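New code for tray-clearing robots leaves the hard questions to kitchens

Oct 11, 2019

A trade group for cafeteria automation has put out a set of good practice rules for robots that clear dirty trays, and anyone who has worked a dish room may wonder how far they go. The code, called Drorkau, runs to 60 pages. Its authors at Netitz, a firm that writes safety and hygiene procedures for commercial kitchens, say it will give schools, hospitals and staff canteens a common yardstick before they sign a purchase order.

So far 3 suppliers have agreed to follow it. One of them is Plurkatex, which sells a two-armed bench unit for sorting used tableware and which also paid for part of the drafting. Netitz says the money had no effect on the text. It did not release the drafts, so that will have to be taken on trust.

What the rules cover

The strongest part of Drorkau is the section on sorting. A supplier has to show its machine working on trays with leftovers and trash still on them, and clean demonstration plates no longer count. Food waste, wrappers and throwaway items must each have a fixed destination before the first plate goes into a rack. The test bench must have the receiving containers within reach of both arms, and they must start out empty so that an inspector can check what ended up where.

On a bench set up for such a trial, a teal tray carries a white plate with a crumpled red snack wrapper on it, a pair of wooden chopsticks and two small bowls, one of them still holding what looks like rice or crumbs. An empty gray dish rack waits on one side, and an empty clear container and a black tray on the other. It is a fair sample of a light lunch. It is also a good deal tidier than most of what comes back at the end of a busy service, and the code does not say how messy a test tray has to be. A supplier could pass with one wrapper and a spoonful of food.

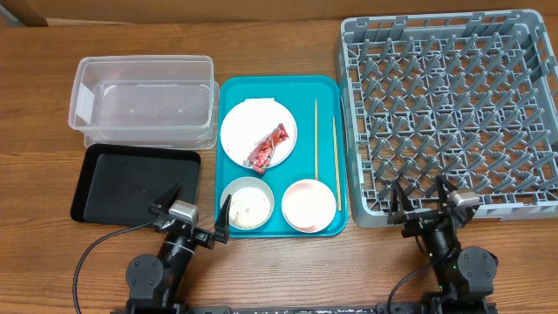 What they leave out

Hygiene gets 4 pages. The code says grippers must be "cleanable" and cleaned "at suitable intervals," but sets no interval. A worker who scrapes plates is usually kept from handling clean ones without a glove change and a hand wash. A machine that picks up a used wrapper and then touches the dish rack has no such rule to follow under Drorkau, unless the kitchen writes one itself.

Cables are another gap. The text asks that they be "managed" and stops there. Anybody who has mopped around a counter at closing time could have told the authors what a hanging cord does in a wet room. The same goes for cameras mounted near the fingers, where food will splash. Suppliers must say that the cameras can be wiped down. They do not have to say what happens to the sorting when a lens is dirty.

Then there is the matter of scoring. To pass, a unit has to clear 498 trays in a row without a person stepping in, except for what the code calls "minor assistance." The term is never defined. Freeing a stuck chopstick might be minor. Fishing a bowl out of the trash bin might be too. Inspectors are told to use their judgment, and the supplier gets to pick the inspector.

Shek, a contract caterer that took part in the talks and then declined to sign, said in a short statement that it would prefer fewer rules with numbers in them. It wants a cleaning interval, a limit on how many times staff can help, and a test on trays taken straight from a real lunch line - bones, gravy, wet napkins and all. Netitz replied that real trays vary too much from site to site to make a fair test, an odd argument for a code meant to tell buyers how the machines will do on real trays.

None of this makes Drorkau worthless. Making suppliers run trials on used tableware is a step up from sales videos, and the rule on fixed waste destinations is clear enough that a kitchen manager could enforce it. But the code is voluntary, carries no penalty, and will not be reviewed until April. Kitchens shopping for a machine before then should ask for the full trial log, including every time a person reached in to help.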